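The tyranny of the clear table

The clear table has become a kind of moral achievement. Open any book on tidying and there it is by the third chapter: bare wood, one bowl, morning light. I have a shelf of these books, lent by well-meaning friends, and I have yet to meet a household that lives like the photographs.

Bontu Alemayehu would disagree. She runs tidying courses under the name Berurari, and her method rests on a single rule, which is that a table should never hold more than you could carry away in 2 trips. I spent an afternoon on one of her courses in January, along with five other people who all seemed to have come willingly.

We began with cloths. Alemayehu believes that a cloth left out is a job half done, and she will have it rinsed, wrung and hung before you have put down your cup. I put it to her that a cloth left out is also a cloth you can find. She smiled at me the way dentists do.

Then came the matter of small boxes. Everyone has them: the one the light bulb came in, the one that might still be needed if the thing goes back to the shop. Her advice is to flatten them the same day. Mine, after years of taping flattened boxes together again, is to wait a month.

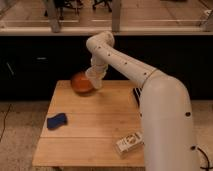
A few things still out on the planks, among them something blue and a small white box.

I tried the rule at home for three weeks, with a pair of lidded baskets from Grallar that the course notes recommend. The table did stay clear. The baskets filled up with post, string, a torch and a packet of seeds, and by the second week I was lifting lids to look for my own door key. The mess had moved eighteen inches to the left and acquired a lid.

Shops are very keen on this arrangement. Famero will sell you a tray to put on the table so that what is on the table counts as being on the tray. Watkins has a whole aisle of boxes for putting other boxes in. A reader wrote to tell me she had spent £700 on storage for one kitchen and now needed a bigger kitchen.

I will give Alemayehu some credit. Wiping down a bare table takes no time at all, and I had forgotten how pleasant it is to sit down to breakfast without first moving yesterday's newspaper. Her habit of clearing up before supper, when you still have the energy, is a good one and I have kept it – most evenings, anyway.

The rest I have let go. The baskets are in the shed with the seeds still in one of them, and the cloth lives beside the fruit, where I can reach it.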